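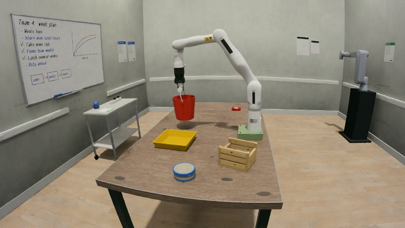

*Gray walls, light plank floor, long wood-topped table.*

**Gray walls with a light floor: keep or repaint?**

**nedwood_jo** · December 18, 2022
We get the keys in January and I'm so excited I can't sleep! The living room has gray walls already and we're putting down light planks, so I've been staring at rooms with that combo all week. I love how calm it is. My partner says it'll feel like a dentist's office. Keep the gray or go warmer?

**O. Rastogi**
Keep it! We did the same in our place in Venport and I still grin when I walk in. Get a big rug and lamps with warm bulbs (we have 4 in one room, no regrets) and it stops feeling cold.

**paintbrush_sille**
Going to disagree with Omprakash. Gray plus pale wood is lovely in July and pretty bleak by midwinter, at least with north windows. I went over mine with a creamy white and the whole room woke up. Two coats, one weekend, so much fun.

**O. Rastogi**
North windows are the problem there, Sille, not the gray. Which way does yours face, Jo?

**nedwood_jo**
West! Big window, sun all afternoon.

**paintbrush_sille**
Ok, west is a different story. I'd still put sample patches on two walls and look at them after dark before you decide.

**tablesaw6**
Can I put in a word for the table? A grayish brown top on a light floor looks great, you get contrast without going all the way to walnut. I'd pick the table first and the paint second.

**nedwood_jo**
Ooh, our table is almost orange pine. Would you stain it or live with it?

**tablesaw6**
Sand it back and try a gray-brown stain on the underside first. Pine goes blotchy, so use conditioner. Post pics!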